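From: Dragica Živković
To: Skurkville site list
Subject: Re: Arms on the packing benches — what happens to our hours?

On the Clurklow list someone wrote:
> We were told the Petek benches would take over small orders by April.
> Does that mean the evening packers lose shifts? And who answers
> for it when an order goes out wrong?

I can only speak for Skurkville, where we've had two of these benches going for 16 weeks. No shifts have been cut here. What has changed is what people do during them.

Before, a packer picked, checked and packed the whole order. Now the arms handle mixed small goods, groceries and stationery mostly, and one person looks after both benches. That person sets out the items, clears jams and signs off each order. It's less walking, which my knees like, but more standing in one spot watching. We asked for stools and got them after a month.
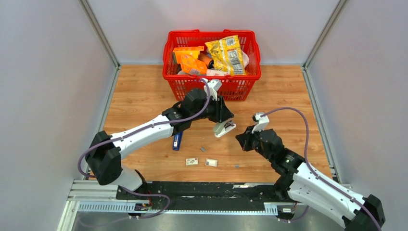 The pace is slower than a person's. A good packer still beats a bench easily on odd shapes and anything in a soft bag. The benches don't get tired at the end of a shift, though, and management likes that the rate stays even — so expect the targets to be talked about in those terms.

On wrong orders: the sign-off is yours, so the error is logged against you. We objected to that. For now, errors made by the arms go in a separate column and don't count in reviews. Get the same in writing before your benches start.

Training was 3 days at Tondcombe, paid, and it was open to all 24 of us on the floor. Evening staff had trouble getting there, so ask for a session closer to home. I can send our wording on the error log to anyone who wants it.

Dragica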